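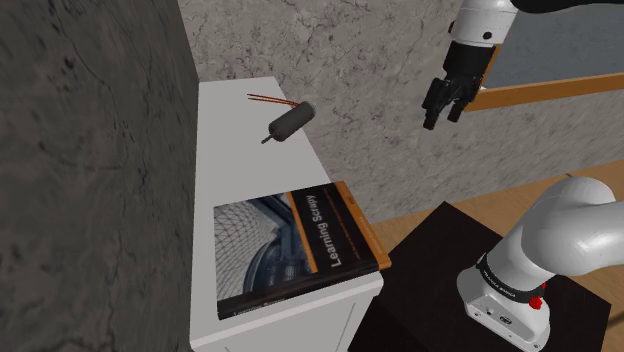

Três mil novecentos e vinte e três euros por mês, disseram do departamento financeiro, e quem assina isto que me explique o que faz a máquina às noites. A frase vinha colada no topo do orçamento, escrita à mão, e ela leu-a duas vezes antes de passar à folha da Raltness.

A proposta da Raltness tinha 6 páginas e um gráfico a subir. Aluguer do braço, 3923. Formação, incluída - com um asterisco. O asterisco remetia para o fim da página, onde se percebia que a formação incluída era um vídeo. A presencial custava 2000 e fazia-se em Griddale, deslocação por conta do cliente.

- Está tudo aí - disse o vendedor ao telefone.
- Está o asterisco - disse ela.

Ele riu-se como se riem as pessoas que têm comissão. Falou de retorno do investimento, palavra que ela já ouvira em setembro a propósito da máquina de etiquetar, agora debaixo de um plástico ao pé da porta do armazém. Também essa tinha tido um gráfico.

A Schwerdtfeger era mais cara e não mandava gráficos. Mandava uma tabela em corpo sete, com as pinças à parte, os dedos das pinças à parte e uma linha chamada "adequação ao posto", 200 à hora, sem indicação de horas. Ela telefonou a perguntar quantas horas levava um posto a ser adequado. Dependia do posto. E do que é que dependia o posto? Fez-se um silêncio educado e pediram-lhe uma lista dos objetos.

Pôs-se a fazer a lista. Motores pequenos, com os fios de fora. Livros de capa mole, que dobram quando se lhes pega mal. Caixas, quando as houvesse. Escreveu "peças diversas" e riscou, porque sabia o que lhe iam cobrar por "diversas". Um motor e um livro, no papel, pareciam pouca coisa para tanto dinheiro. Na bancada, as raparigas do turno da manhã agarravam num e noutro sem olhar, a falar da novela.

Às cinco da tarde o diretor passou pela porta, já de casaco.

- Então, qual ganha?
- Ainda não sei o que é que estamos a comprar.
- Um robô.
- Isso é o que vem na capa.

Ele queria a decisão antes do jantar com os da Anivham, que já tinham dois e falavam muito deles. Ela perguntou se os da Anivham também falavam da fatura. O diretor olhou para o relógio e disse que se via amanhã.

Ficou sozinha com as duas propostas. Abriu uma folha nova, escreveu "noites" na primeira coluna e deixou o resto em branco. Depois ligou outra vez para a Raltness, a perguntar quanto custava devolver.

Publicado em setembro, pela redação

Contos recentes
O homem que media corredores
Inventário de inverno
Duas chaves para a mesma gaveta
A garantia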